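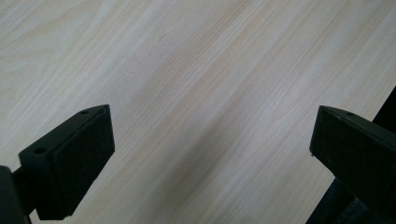
# Handheld gripper demonstration

**Handheld gripper demonstration** is a method of gathering examples for a robot learning system in which a person performs a task with a gripper held in the hand. A camera mounted on the tool records each movement from close to the fingers. The recordings are later used to train a program, known as a policy, that controls a robot arm fitted with fingers of the same shape.

## Equipment

The tool generally consists of a grip, a pair of opposing fingers and a camera directed at the space between them. The fingers remain in view throughout a recording, so that their opening can be measured from the video itself. In one common form the fingers are black plastic with dark textured pads on their inner faces, and small round holes are present on the upper surfaces.

Work is usually carried out on a table. A plain top with a visible grain, such as light wood, gives tracking software fine detail to follow when few objects are present. Glossy surfaces are less suitable, as bands of reflected light may shift with the position of the camera.

## Procedure

A session begins with calibration. The operator opens and closes the fingers fully, then moves the tool slowly over the work surface to build a map of the area. Demonstrations follow, each stored as a separate episode with a start and an end mark. The fingers are normally open at the start of an episode - a convention that makes later sorting easier.

Episodes are reviewed before use. Those with lost tracking, a covered lens or an unfinished task are set aside.

## The Nakis collection

The Nakis collection was assembled at two sites, Ladthorpe and Hollenstein, under the direction of the Ballberg laboratory. Recording began in May and covered 39 household tasks, most of them performed on tabletops. The plan called for 3000 episodes. The final count was 3359, and the collection was closed on 30 November 2021.

Both sites followed a common written protocol, although Hollenstein adopted a slower mapping pass after early recordings showed drift in the estimated tool position. The affected episodes were recorded again.

## Limitations

A person can move the tool faster than many robot arms are able to follow, and can reach positions that an arm cannot. Recorded paths are therefore checked against the limits of the intended arm. The method also captures little information about force unless separate sensors are fitted to the fingers.

## See also

- Imitation learning
- Teleoperation
- Camera calibration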